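Hirkdale Cork Board, Wood Frame

Shared 38 times | 8 comments

I've been selling desk and wall stuff out of my little shop for a good while now, and the cork board is the one thing I keep reordering. People come in for a lamp or a pen cup and leave with one of these under their arm. I get it! I have one at home, one behind the register, and a third that I keep meaning to hang in the laundry room (it has been leaning on the dryer since December, so don't ask me for decorating advice).

So, the Hirkdale. It's a plain natural cork board with a reddish-brown wood frame. I carried the Urban for a couple of years before this, which has the skinny metal edge, and it looked sharp on a white wall, but the corners worked loose on me and I got tired of pushing them back in. The Hirkdale frame is joined properly at the corners and you can pick the whole thing up by one side without hearing it creak. The color is warm, closer to cherry than to oak, and it goes nicely with cream or white furniture. If your room is all gray and black you might want to look at the Stellex further down the page.

The cork is what sold me. Pins go in with a light push and stay where you put them, and the holes close up pretty well once you pull the pin back out. I use the ordinary plastic pushpins, the kind with a fat little head you can grab, and I like green ones best for no good reason. Flat thumbtacks work too but I break a nail on them every single time.

I also pin my sticky notes, which my customers tease me about, seeing as they're supposed to stick by themselves. Well, they don't stick to cork for long! Cork is bumpy and a little dusty, and by the second day the note is on the floor or under the couch. One pin through the note and it's there until you want it gone. Put the pin through the middle or a bit below if you get a draft, otherwise the bottom curls up and you can't read your own writing.
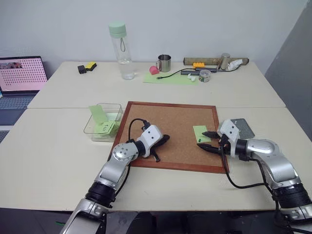 Most people hang theirs, and it comes with two hangers already on the back plus the screws, but I would set it up lying flat on a table first. Lay out everything you want on it, shuffle things around, and only pin once you're happy. It's so much easier than standing there with a pin in your teeth and an arm in the air. Some of my customers never hang it at all and just use it flat as a kind of planning tray, which works fine on any table big enough to leave you some elbow room.

The other thing I'd get is something to put the old notes in. I use a clear open box next to the board, nothing fancy, and when a job is done the note comes off the board and goes in there. You can see what's inside without digging, and at the end of the week I flip through it to check I didn't pull something down too early (I have, more than once, and one of those was a dentist appointment). The Bendano clear box is the one I stock. It's rectangular, it has no lid to lose, and a square sticky note drops right in.

Cleaning is easy. Go over the cork with a dry sponge or the soft brush on your vacuum, and wipe the frame with a barely damp cloth. Please don't get the cork soaking wet. It swells, and then it dries wavy, and I can't take it back like that.

If you're torn between this and the Stellex, the Stellex is a fabric board with a black frame. It's prettier from across the room and comes in more colors, but the fabric shows pin marks sooner and you need longer pins. For a kitchen or a kid's homework corner I'd go with cork every time. For a front hall where you only ever pin up three postcards, get the fabric.

The details:

Board: Hirkdale cork board, reddish-brown wood frame
Price: $38
In the carton: board, hangers already attached, screws, 8 pushpins in mixed colors
Goes with: Bendano clear box (sold separately)
Item number: 3000-66

I ship these flat in a stiff carton with corner guards. If yours shows up with a dinged corner, send me a photo within 8 days and I'll get another one out to you. In-store pickup is free, just ring the bell if I'm in the back.

Last updated: 21st July

Contact the shop | Shipping and returns | Copyright, all rights reserved | Back to top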